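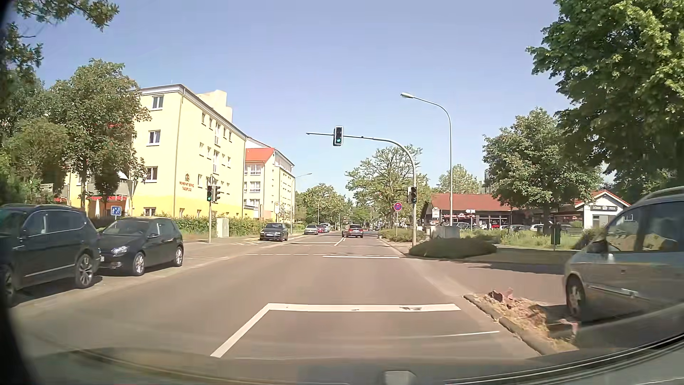

Unit 4: Reading a Household Water Bill
Instructor: Amber Verstraete

Most water bills have two parts. The fixed charge is the same every month and pays for the meter and the pipes. The usage charge depends on how much water went through the meter.

To find usage, subtract the old reading from the new one. The Lai household bill in your packet shows 121 in July and 225 in August, so they used 104 units. Check which unit your supplier bills in before comparing two homes.

Some suppliers use steps. The first 10 units cost less and the rest cost more. Sewer charges are often figured from the same reading, even for water that went on the lawn.

For next class: finish the worksheet on the Tendano bill and bring a calculator. Round only at the last step.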